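The second career of a piano tuner

Thérèse Tremblay tunes pianos in Wellton and in the farm towns on either side of it. She is sixty-one and came to the trade at forty-eight, after a long stretch in the payroll office of a trucking company. We met on a Tuesday at her kitchen table, where she had set out coffee and a plate of toast, and where she talked for most of the morning with her tool roll lying open next to the butter.

She did not grow up with music. Her parents had a radio in the barn and a record player nobody was allowed to touch. The piano came later, when a neighbor moved away and offered her an old upright if she could get it out of the house by the weekend.

"I got it home on a flatbed and it sounded terrible," she said. "I called a tuner and he came out, looked inside, and told me it would take him two visits. I took the day off work both times so I could watch him. He didn't mind. He just asked me not to run the dishwasher."

The tuner was near the end of his working life and had more customers than he could get to. By the second visit he was letting her hold the lamp. A few months after that she was riding along on Saturdays.

"I carried the bag and I listened. For a long time I couldn't hear what he was hearing. He would play two strings together and say, 'There, it's rolling,' and I would nod. I was lying to the man. Then one afternoon in a church basement I heard it, a slow wobble in the sound, and I made him play it again and again. He had to tell me we were going to miss supper."

That wobble, which tuners call a beat, is most of the job. Two strings slightly apart in pitch will push against each other, and the tuner listens to how fast they do it. On a unison, where two or three strings sound the same note, she brings the beat down until it is gone. On other intervals she leaves some of it in on purpose.

"People think I'm making every note perfect," she said. "If I made all the fifths perfect, you'd get to the other end of the keyboard and nothing would match. So you spread the error out thin enough that it doesn't bother anyone. My husband says it's the same as payroll, which tells you what he thinks goes on in payroll."

Learning by ear

She took a correspondence course in her second year and passed it, and she speaks well of it, but she says the course was mainly useful for regulation, the adjusting of all the small moving parts between the key and the hammer. The ear came from repetition. She tuned her own upright every week for most of a year. She would finish, let it sit, knock it out of tune and begin again.

"You're not supposed to do that to a piano. I wouldn't do it to somebody else's."

Her first paying customer was Sylvie Bélanger, who ran a small dance studio above the hardware store and had a spinet that took a beating from the radiator under it. Thérèse charged her half price and was there for 5 hours.

"She brought me a sandwich at noon and another one at three," Thérèse said. "I was so embarrassed. I kept saying I was nearly done."

Sylvie remembers the day without much drama. "It was in tune when she left," she told me on the phone. "I had a class at four and she was out by four. I've had her back every year."

A standard tuning now takes Thérèse about an hour and a half, longer if the piano has been left alone for years and the pitch has dropped. In that case she pulls the whole instrument up roughly, lets it settle, and goes over it again. She will not promise to do it in one visit. A customer who wants a promise is told to call someone else, and she gives out the other tuner's number without any hard feelings.

She still tunes mainly by ear, starting from a single fork. She owns an electronic tuning device and uses it in noisy places and for pianos that have to match each other.

"Some of the older people in the trade are against them. I'm too lazy to be against anything that helps. But I check it. If the box says one thing and my ear says another, I play it again before I touch the pin."

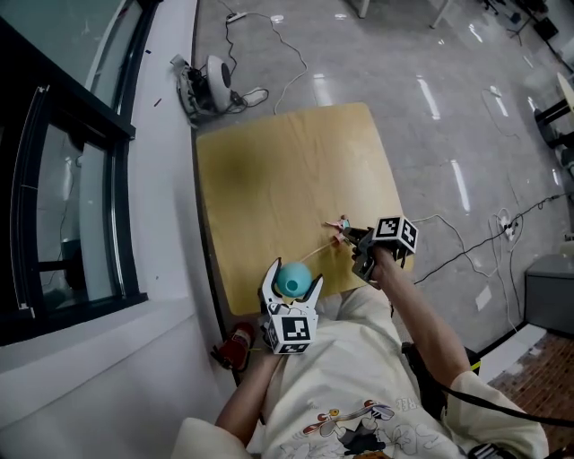

What goes wrong

Most of her bad days come from the weather. The soundboard takes up moisture in summer and gives it back in winter, and the strings go along with it. January is her worst month. The furnaces have been running since the fall, everything has dried out, and the phone starts ringing because someone has sat down to play for the first time since Christmas.

"They say, 'It was fine at Christmas.' Well, you had eleven people singing at Christmas. You wouldn't have heard it."

She would like people to keep the piano off outside walls and away from heat vents, and to stop putting plants on it. She has taken out of pianos a set of false teeth, a good deal of mouse bedding, a wedding invitation from before she was born, and $13 in quarters that a boy had been feeding between the keys because he liked the noise. She gave the quarters to his mother, who gave them back to him, and the next year she took most of them out again.

The thing she likes least is telling someone that a piano is finished. The pins sit in a block of laminated wood, and when that block cracks or wears out, they no longer hold. It can be replaced, but the work costs far more than most family uprights are worth.

"There was a family over toward Isum with a big old upright that came from the grandmother. Beautiful case. I turned the first pin and it just swung back at me like a loose screw. The whole family was standing there. They'd all come in to watch."

She asked for a glass of water to give herself a minute, then sat down on the bench and told them. They kept it. The top half is a bookcase now, and the youngest daughter practices on a used console that Thérèse found for them.

She finds a lot of pianos for people this way. In a small area she knows who is moving, who has stopped playing and who has a child starting lessons. She doesn't take a commission. She does insist on seeing the instrument before anyone rents a truck.

"A free piano is a few hundred dollars to move and then you find out. I'd sooner drive out and look. It costs me some gas."

Teaching somebody else

Two years ago she took on a learner of her own. Orathai Boonyarit had finished a music degree, was teaching lessons in three towns and had grown tired of playing on pianos that nobody looked after. She called to ask if she could watch.

"I asked her if she was patient and she said no," Thérèse said. "I thought, all right, at least she knows."

Orathai joined us for the last part of the morning, between a lesson and a tuning. She already had the ear, she said, and assumed the rest would be quick. It was her hands that held her up. A tuning pin twists a little before it turns, and a beginner who stops when the note sounds right will find it has slipped by the time the lid is closed.

"I'd get a unison clean and be so pleased," Orathai said, "and Thérèse would come over and hit the key really hard, three times, and it would be gone. Every time. I started to hate the sound of her walking across the room."

"I have heavy shoes," Thérèse said.

Orathai now has the schools and most of the churches, and Thérèse keeps the houses, which she prefers. She likes kitchens and dogs, and she likes being left by herself in a front room for an hour with the door shut. She has cut back to four days and has no date in mind for stopping. Her hearing is checked every spring. The last test showed a small loss at the very top in her left ear, and she has started asking Orathai to go over the highest octave on concert jobs.

"He did the same thing with me, the man who taught me," she said. "He'd say, 'You do the top, my back's sore.' I believed that for years."

She rolled up her tools, found her keys under the newspaper and asked Orathai to check the coffee maker was off. Her next piano was across the river, a small grand that belongs to a retired mail carrier who has it tuned twice a year and is working his way slowly through one book of waltzes.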